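How to Send a Small Test Transaction Before the Big One

So you bought some crypto and you want to get it off the exchange and into your own wallet. Good for you! Before you move the whole pile, send a tiny bit first. I use Gikari as my wallet and Prindholm as my exchange, but the steps look much the same wherever you are.

Open your wallet, tap Receive, and pick the right coin AND the right network. Gikari lists up to 16 networks, and a few of the names look an awful lot alike. Copy the address with the button (please don't type it out, my friend Marianna Sowa tried that once and lost an evening to it).
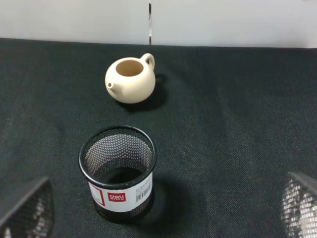

Now go to your exchange and hit Withdraw. Paste the address, then compare the first six and last six characters with what your wallet shows. Check the network again while you're there. For the amount, I go with the minimum the exchange allows, plus a little for the fee.

Confirm it, grab the code from your email, and wait. My last test took 42 seconds, but I've had slow ones where I made lunch and came back and it was still pending.

Once the coins show up in your wallet, send the rest to that same address. Paste it fresh and check the characters one more time, even if you're sure. Then save the transaction ID somewhere, you'll want it at tax time.

Next up: setting a fee by hand in Gikari.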